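Nerkville Community Boards > Home & Closet > Hang or fold?

Tank tops and knits: hang or fold? (and is the one-in-one-out thing nonsense)

kobori_kate
March 15, 2023
OK so I've been meaning to ask this for weeks. I moved into a smaller apartment and my closet rod is about as wide as my arms. No built-ins, one tiny dresser, and the bottom drawer sticks. I've been trying to work out what deserves a hanger and what gets folded, and I keep changing my mind halfway through and ending up with everything on the bed at midnight.

Jeans and sweaters get folded, I'm settled on that. Button-downs and dresses get hung. It's the stuff in the middle that's killing me – tanks, sleeveless tops, thin cotton T-shirts, that one cardigan everybody owns. If I fold the tanks they turn into a soup of straps and I wear the same two off the top forever. If I hang them they slide off, or they get those little points at the shoulders.

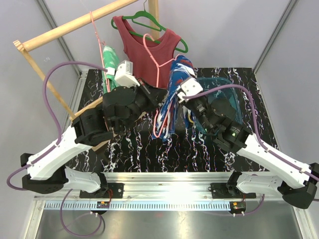
I also looked at getting a freestanding rack for the bedroom, and my sister says those just turn into a place to pile things you don't feel like putting away. She's probably right, she knows me. But I saw a nice one from Zirotia and now I can't stop thinking about it. Anybody living with an open rack full time? Does the dust drive you nuts?

pegboard_dan
Fold the tanks. File them standing up in the drawer so you see the edge of each one. I did this for my whole dresser and I've worn shirts I forgot I owned. Takes a bit longer on laundry day and that's it.

M_Steyn
Disagree with Dan, sorry! Standing up works great until you pull one out and the rest fall over, and then you've got soup again by the weekend. I hang every sleeveless thing I own. Wide straps stay put just fine. For skinny straps get hangers with notches, or wrap a rubber band around each end of the ones you've got.
Marietjie Steyn

pegboard_dan
They don't fall over if the drawer is full, Marietjie. Or stick a shoebox in there.

M_Steyn
So the trick is to own more tank tops. I'll tell my husband.

lintroller
I've had an open rack in my bedroom for years. Dust is real but it only bothers me on the stuff I don't wear, which kind of tells you something. Shoulders of the black blazer, mostly. I throw an old pillowcase over that one with a hole cut for the hook. The bigger problem for me is sun. I had a red blouse next to the window from May until fall and one sleeve went noticeably pinker than the other. Put your rack on a wall the light doesn't hit.

Oh and please don't hang the cardigan. Knits grow. Mine came down past my knees.

kobori_kate
Pinker sleeve noted!! The only free wall is right by the window, of course. I could maybe put up a heavier curtain.

Cardigan question though: what if I fold it in half the long way and drape it over the hanger, with the arms crossed over the front? My grandmother did that with hers and they lasted forever.

lintroller
That's fine, it's the shoulder part that does the damage. Use a fat hanger or the bar will leave a crease across the middle. I still think a shelf is easier.

closetcase583
Gonna be the grump here. You don't have a hanging problem, you have too many clothes. I counted mine last year and had 124 tops. One person! I got rid of more than half and now it doesn't matter how I store them. One in, one out ever since, and I'm strict about it. If I buy a shirt, a shirt leaves the house the same day.

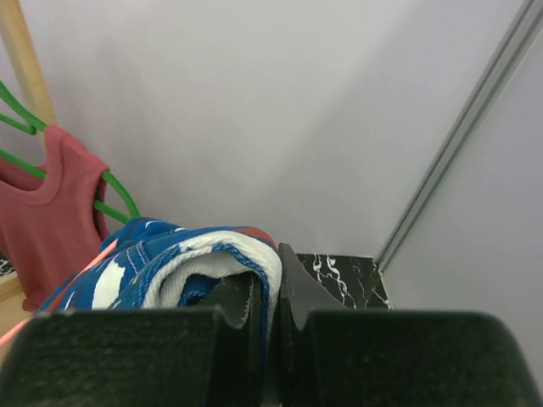 Marietjie Steyn says one in, one out only works if you never buy anything you love, and that she gave away a perfectly good linen skirt under that rule and still thinks about it every summer.

closetcase583
That's what she told me the last time I brought it up, anyway, and we've been going around on this since the old board. It's a skirt! They make new ones!

M_Steyn
Not that one they don't. It had pockets.

pegboard_dan
Pockets is a fair point.

kobori_kate
OK I don't have 124 tops, but I'm a little scared to check now. Plan for tomorrow: tanks on notched hangers, T-shirts filed in the drawer Dan's way with a shoebox, cardigan folded on the shelf. Still undecided on the rack. If anyone has used the Zirotia one, does it wobble when it's loaded on one side?

lintroller
Mine's a different make but they all wobble a little. Put the coats on the end nearest the wall.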